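Natville school board posted the new bus plan, 27 July 2020. Reading it so you don't have to.

1/ Route 31 is gone. Those kids get moved to the Gurnska Road stop. 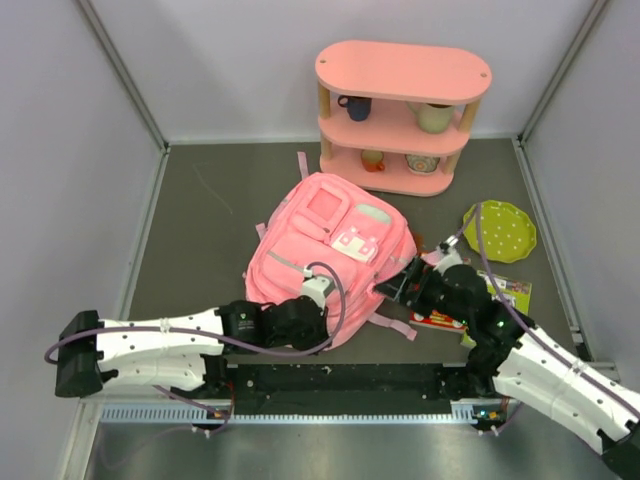 2/ Gurnska Road has no sidewalk on the east side. Jovita Olvera raised this in March and got a form letter back.

3/ The plan saves $2,875 a month. It affects 412 students.

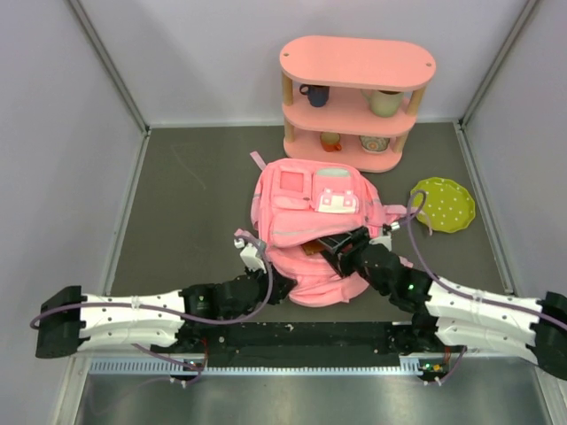
4/ Comments go to Cristóbal Troncoso at the transportation office. Put your stop number in the subject line.

5/ I asked for route 31 to stay through winter. Will post his reply.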